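Pokus Rosin Tin, dark grade

Reading time: 2 min

The Pokus is a dark rosin for violin, viola and cello, made by Destumow and sold in a shallow round tin. It replaces the older Laizer cake, which had the same diameter but a harder mix that suited gut strings better than steel. Stock arrives in July each year and is not reordered until the following winter.

Composition and grade

The cake is cast from pine resin with a small amount of beeswax. Colour runs from amber to near black depending on the batch, and colour alone is not a guide to hardness. The dark grade is the softer of the 2 grades. It grips at low bow pressure and leaves more powder on the belly of the instrument, so wipe down after playing. Players in humid regions may prefer the light grade.

Use

A new cake has a glazed surface. Break it with fine paper before the first application - a knife will chip the edge. Draw the bow across the cake at playing speed, frog to tip, and turn the cake a little between strokes so that no groove forms. A rehaired bow takes longer to charge than one in regular use. Do not touch the hair.

Storage

Keep the tin closed and out of a parked car. The cake softens in direct sun and will flow to one side if the case is stored upright. A cake that has flowed can still be used once it has set level again. Do not store rosin in the same compartment as varnish cleaner or peg compound.

Specifications

Grade: dark
Sizes: 7 mm and 12 mm cake depth
Cloth: cotton, included
Trade carton: 200 tins
Annual batch: 500 cartons
Also supplied in: Dorura student outfits
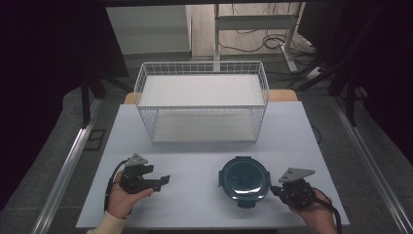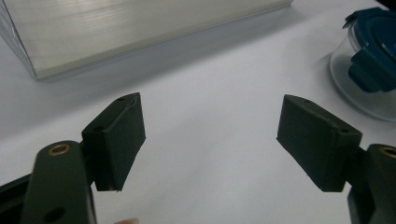
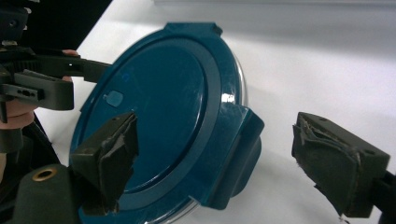
Comments (2)

I used the Laizer for years on a cello with steel strings and found it scratchy above the staff, so the softer mix is welcome. Does the deeper cake come in the light grade as well? My local shop only lists the 7 mm one.

One viola player wrote that the dark grade was too sticky for her in summer and that she now keeps both, changing over when the heating comes on.

7 shares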